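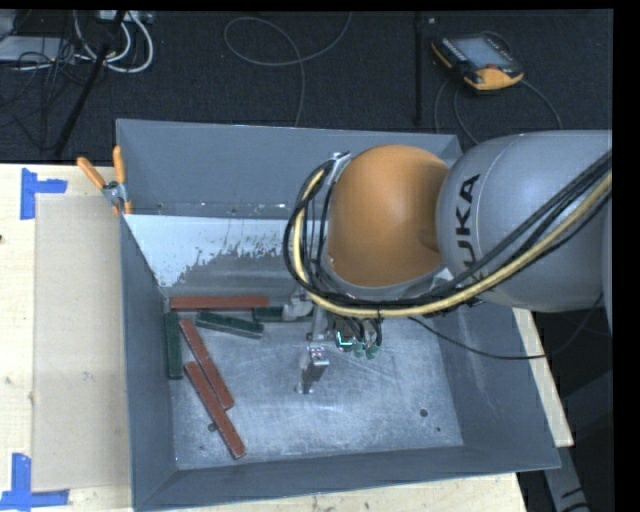
Can the sloped metal bin stand on a wooden table without a mat under it?

It can, if the table sections are level with each other and the bin touches them at all four corners.

3 min read

Ticket 729 – Bin rocks on the table, long blocks collect on one side
Opened by: Olesia Hladun
Handled by: Andor Halász, Tarngate support
Status: solved

Olesia, October, 9:15
Good morning. We have the large gray bin with slanted sides, bought from you under order 422. When I press on one corner, the opposite corner lifts a little. The blocks, red and dark green, move to the left during the day, and some come to rest close to the sloping panel. We need them flat on the floor of the bin, with free space between them. I think the bottom is bent. Can you exchange the bin?

Andor, 10:40
Hello Olesia, I am sorry for the trouble. Before an exchange, please make this small test. Take all blocks out, put the bin on a hard floor that you know is flat, and press each corner. Then turn the bin by half and press again.

Olesia, 13:05
I did it with my colleague Abla Twal. On the hard floor the bin is quiet in both positions. Back on the table it rocks again, also when it is turned.

Andor, 13:30
Then the bin is good and the table needs attention. Your top is made of sections. Please put a straight ruler, 40 cm or longer, across each joint and look for light under it.

Olesia, 15:20
You are right. One section is 2 mm higher than its neighbor. A screw below was loose, so the section could move up. Abla tightened it and we checked all the other joints with the ruler. Now the bin does not rock. I put the blocks back, and after one hour they are still where I placed them.

Andor, 15:45
Very good. Please check the screws again after one week – a heavy bin can work them loose. I will close the ticket tomorrow if I hear nothing.

Olesia, 16:10
You can close it now. Thank you for the patience.

Contact Tarngate support | © Tarngate | Back to top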